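Em defesa do planejador lento

Publicado em January 14, 2021

Faz tempo que quero escrever sobre um assunto que, nas conversas de corredor, sempre acaba em suspiro: a pressa com que se descarta o planejamento de movimento clássico. Quem chega agora à área ouve que basta treinar uma política boa, dar a ela imagens suficientes, e que o resto (árvore de comportamento, verificação de colisão, limites de junta escritos à mão) é coisa de gente velha. Eu sou dessa gente velha, admito com carinho, e queria puxar uma cadeira para a discussão.

Passei boa parte de dezembro mexendo no Plernel, o nosso planejador para dois braços, e a tarefa que mais me ensinou foi a mais doméstica de todas: uma caixa branca com gaveta. Um braço trabalha na altura da tampa, o outro cuida da gaveta, e os dois precisam caber no mesmo pedaço de mesa sem se estranhar. Dita assim, parece brincadeira de criança. Na hora de escrever as restrições, rende semanas!
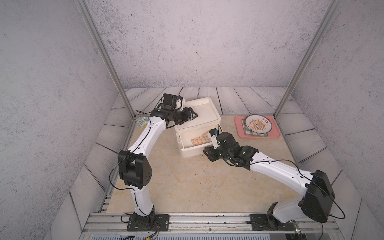

O que o espaço compartilhado cobra

Dois braços não são um braço vezes dois, e quem já tentou juntar dois controladores independentes sabe o preço. Cada um traça a sua trajetória perfeita, elegante até, e as duas se cruzam exatamente no lugar em que não deviam. A solução preguiçosa é fazer um esperar pelo outro, e funciona, mas aí para que comprar o segundo braço? O Plernel planeja os dois juntos, num espaço só, e por isso é lento. Na nossa última rodada de testes ele levou 610 milissegundos por consulta, contra 164 da versão que ignora o vizinho. Já me disseram que isso é inaceitável. Eu acho um ótimo negócio, e explico por quê.

Quando o planejador conjunto falha, ele me conta o que houve. Diz que a junta tal chegou ao limite, que o punho direito entrou na zona do cotovelo esquerdo, que não achou caminho dentro do tempo. Leio o registro tomando café, mudo uma linha e tento de novo. Com a política aprendida que avaliamos no Brerketti, nosso ambiente de simulação, o que eu recebia era uma taxa de sucesso e um vídeo, e ficava ali, como quem tenta adivinhar o humor do gato, repetindo o mesmo trecho e inventando teorias. De 699 episódios simulados, separei 100 dos que deram errado para anotar a causa, e em muitos deles, confesso, escrevi apenas um ponto de interrogação.

Não quero ser injusto. A percepção aprendida me salva todos os dias, e não tenho saudade nenhuma do tempo em que se ajustava limiar de cor na unha. Uma mesa com louça estampada, pano xadrez e fundo mosqueado é um pesadelo para qualquer regra escrita à mão, e foi justamente aí que trocamos o módulo antigo pelo Cillik, que segmenta a cena antes de o planejador abrir a boca.

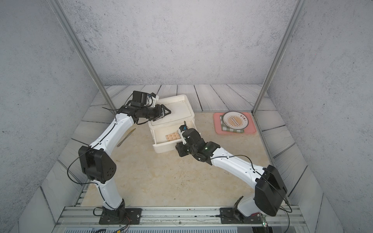
Essa divisão me parece a mais sensata que temos por enquanto: a rede diz o que existe e onde está, com a sua incerteza junto, e o planejador decide como chegar lá. Se a incerteza é grande, ele alarga a margem e anda mais devagar. É um arranjo modesto, que não rende demonstração bonita, mas que eu consigo explicar a um estagiário numa tarde (e que ele consegue consertar na semana seguinte, o que para mim vale muito).

Há quem responda que essas fronteiras entre módulos perdem informação, e é verdade, perdem mesmo. Uma gaveta entreaberta vira um número, uma profundidade estimada, e com ela vai embora um monte de sutileza que uma política de ponta a ponta talvez soubesse aproveitar. Aceito a crítica de bom grado. Só peço que ela venha com a conta inteira, incluindo as horas gastas tentando entender por que o modelo novo desaprendeu o que o antigo fazia.

No Roussel, a nossa ferramenta de visualização, começamos agora a mostrar lado a lado o plano escolhido e os que foram rejeitados, cada um com o seu motivo. Ainda é feio, trava quando a lista fica comprida, e a paleta de cores foi escolhida por mim, coitada. Mesmo assim virou a janela que deixo aberta o dia inteiro, e se eu pudesse pedir uma única coisa a quem desenvolve políticas aprendidas, seria algo parecido com ela.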